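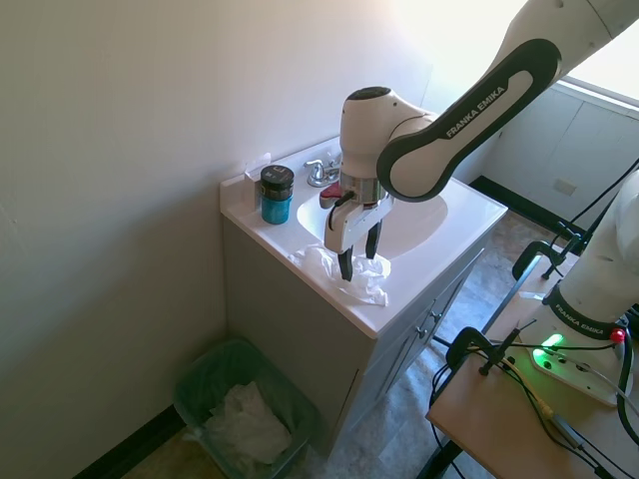 Woveo Building Services – Plumbing & Fixtures Group – Member Forum

Topic: Overflow smell in oval vanity basins, drain cleaned twice already
Board: Bathrooms / Basins and Traps

tailpiece_tom
Posted Mar 20, 2026
I have an oval basin recessed in a white vanity top, same general type as the one at the top of this page. Sewer-like odor for a minute or so when the hot tap is first opened, then it fades. P-trap is holding water. I have had the trap off twice and cleaned it, and replaced both slip washers. No leaks. The stopper has been out and scrubbed. The smell comes back within 9 days each time.
The vent serves this basin and a shower. The shower has no odor. What am I missing?

nwhiteley_no_relation
Clean the overflow channel. On most basins with an overflow it is a cast passage between the two walls of the bowl, open at the hole near the rim and again at the drain body. It never gets a full flow of water through it, so soap film and toothpaste sit in there and grow biofilm. Hot water warms the drain body, the film gives off gas, and you smell it at the rim.
Procedure: close the stopper, block the overflow hole with a rag, fill the bowl halfway. Pull the rag, then use a funnel and short tube to pour a quart of hot tap water into the overflow. Follow with a flexible bottle brush. Repeat until what comes out at the drain is clear.

Wayne Whiteley
Agree on the overflow, disagree on the order. Brush first, then flush. If you flush first you only wet the film and it packs down at the bottom turn where it enters the drain body. I have taken apart basins where that turn was closed solid.
Also check that the drain body has its overflow ports lined up with the outlet in the bowl. There are drains sold without ports. Someone fits one to a basin that has an overflow, and the channel becomes a dead pocket.

tailpiece_tom
The drain body is a Bakero, two ports, one each side. I can see both with the stopper out. One looks partly covered by putty.

Wayne Whiteley
Then dig the putty out. A plastic pick is fine. Do not use a screwdriver on the finish.

grout_and_about
I would not start with the overflow at all. A smell on first use points to the trap seal, in my experience. If the vent is partly blocked, the shower draining can pull the basin trap down to almost nothing. It still "holds water" when you look, because the tap has run since.
Test: run the shower for ten minutes without touching the basin. Then remove the stopper and put a thin dowel down into the trap. Compare the wetted length with a full trap.

nwhiteley_no_relation
A siphoned trap would smell all the time, not only with hot water. OP said it fades.

grout_and_about
It fades when the trap refills. That is consistent with what I said.

Nigel Dunmore
Both explanations fit the symptom as posted, so they need to be separated. Run the cold tap only, first thing in the morning. A low trap seal will give odor with cold water too, until it refills. Overflow film should be much weaker with cold. There is a third possibility: the water heater. If the odor is there with hot only, fill a glass from the hot side and smell it in another room. Sulfur odor in the glass means the anode rod or bacteria in the tank, and nothing done at the basin will help.
On cleaners: avoid bleach in the overflow if there is any chance an acid cleaner has been used there. Enzyme gel is slower but it clings to the walls. I use the Drutia one, left overnight, 2 nights in a row.

grout_and_about
Fair. The cold test is easier than the dowel.

mrs_p_trap
Side question. Does anyone have a source for an overflow trim ring for a Rattanakul basin? The hole measures 30 mm. The hardware store only had smaller ones.

Wayne Whiteley
Measure the inside of the hole, not the chamfer. Most people read it too large. If it is truly 30 you need the spring-leg type.

tailpiece_tom
Results. Glass test: no odor from the hot water. Cold test: very faint, less than with hot. Dowel test after the shower: no measurable drop. So the trap seal is holding.
Removed the putty from the left port, brushed the channel, then flushed. A good deal of black material came out. I have used 200 ml of enzyme gel and will repeat tomorrow night.

nwhiteley_no_relation
Overflow, then. I would do the flush monthly from now on.

grout_and_about
I would still look at the vent cap when you are next on the roof. No drop on one test with one fixture running is not the same as a clear vent.

Wayne Whiteley
Every three months is enough if the port stays open. mrs_p_trap, please start a separate topic for the ring and post the inside measurement there.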